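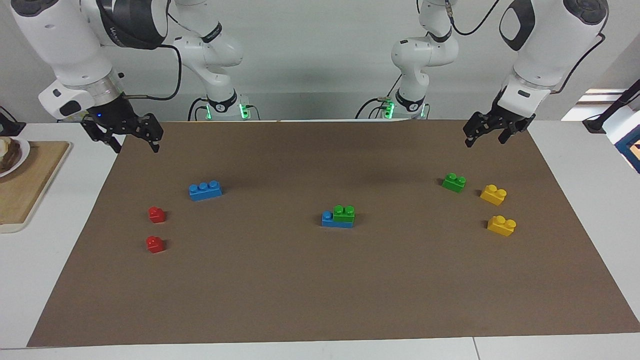
White tabletop, light gray wall.

Murnex Color Words
Version 2

Murnex is a collection of what people call colors when no one hands them a list to pick from. It holds nearly 3,000 answers, typed freely, each paired with the color the person was looking at. If you have ever argued over whether a sofa is green or gray, you will have a great time in here!

What's in it

The main file is answers.csv, one row per answer. The columns are:

answer_id – a plain running number
swatch_id – points to swatches.csv
text_raw – exactly what was typed, spelling and all
text_clean – lowercase, extra spaces removed, obvious typos fixed
confidence – how sure the person felt, from low to high
first_language – optional, often blank
screen – phone, laptop, desktop or unknown

The second file, swatches.csv, lists the 200 swatches with their sRGB values and a Lab conversion. The swatches lean hard toward pale and muddy colors on purpose. Bright red is fun for a minute, but everyone says "red" and you learn very little. Off-whites are where it gets wild. One swatch came back as oatmeal, old piano, envelope, "landlord white" and plain white, and I love every one of those.

How it was collected

Mared Hopkin built the web form and picked the swatches. Jhosep Castaño did the cleaning and wrote the script in tools/clean.py, which you can rerun from the raw column if you disagree with our choices (please do, and tell us what changed). Each person saw a short random run of swatches on a neutral background and could skip any of them. Skips are not in the file. We closed the form in September.

We did not ask people to adjust their screens. Night mode, cracked glass, a phone in full sun – all of that is in there somewhere, and the screen column only gives you a hint of it. Please don't use this set to measure color vision.

Cleaning notes

"Grey" and "gray" are both kept in text_raw and merged to "gray" in text_clean. Same for "beige" and "biege", which was by far our favorite typo. Hyphens stay: "blue-green" and "green-blue" are different answers and people seem to mean different things by them. Swear words stay too. Names of people were removed, as in "[name]'s kitchen".

Changes since version 1

Added the confidence column.
Fixed a mix-up where swatches 41 and 14 traded places in the Lab table. Thank you to everyone who wrote in!
Dropped duplicate answers caused by double clicks.

Known gaps

Most answers are in English, even from people who put down another first language. There are very few in Spanish or Welsh, and we would be thrilled to get more. Darks are thin, browns especially. A reading list and a small notebook that plots answers by lightness are in the extras folder.

Using it

Free for any use with credit to the Murnex authors. Questions and corrections go in the issue tracker. Include the answer_id if it's about one row, or the swatch_id if it's about a color.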